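Chapter 4
Care of Washrooms and Vanity Units

Learning aims

After studying this chapter, the learner should be able to name the parts of a vanity sink, choose a suitable cloth for each part, and carry out the daily cleaning routine in the correct order. Learners who have completed the unit on floors will find the section on cloth care familiar.

4.1 The vanity sink

The vanity sink is the most heavily used fixture in a guest washroom. At the Ravuna training house, 142 sinks are cleaned every day, and the standard applied to them is the same in single rooms and in shared facilities. A vanity consists of a cabinet and a top. In many modern units the basin and the top are molded in one piece, so that there is no joint in which dirt can settle. Work in the basin begins with the inner wall and ends at the drain.

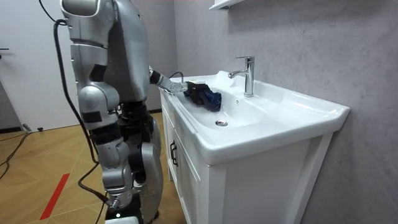 Figure 4.1 Dark blue cloth at the inner wall of a ceramic basin.

The wall of the basin collects soap film more quickly than the flat rim does. The film is thin and often cannot be seen when the surface is wet. For this reason the wall should be wiped from the top downward, with even pressure, and the cloth refolded to a clean side before the drain is reached. Abrasive powders are not to be used on glazed ceramic. They leave fine scratches, and a scratched glaze holds stains.

4.2 Rim, ledges and fittings 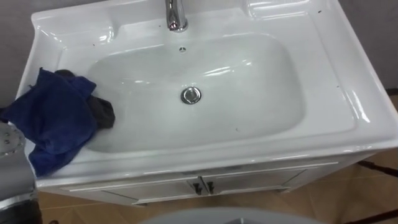 Daily cleaning is often judged by the basin alone, but guests tend to notice the surfaces around it first. All loose items should be lifted away before wiping begins. Where the back corners of the top rise into ledges, as they do on either side of the basin in Figure 4.2, each ledge is wiped separately and checked for small specks, which show plainly against white ceramic. The same figure shows a blue towel and a dark gray cloth lying together at the left of the sink. Under the Prellar method, taught in this book, towels and cleaning cloths are kept apart at all times – a cloth that has touched the drain must never be laid against a towel.

The faucet is cleaned after the ledges. Chrome is wiped with a damp cloth and then dried at once to prevent water marks. The overflow hole is cleaned weekly with a narrow brush.

Key terms

Glaze: the hard, glassy coating on ceramic.
Overflow: an opening that carries water away before the basin can spill.
Soap film: a thin layer left by soap and hard water.

Further practice is given in the Findetti workbook, page 194. Cloth sorting is treated in full in Chapter 5.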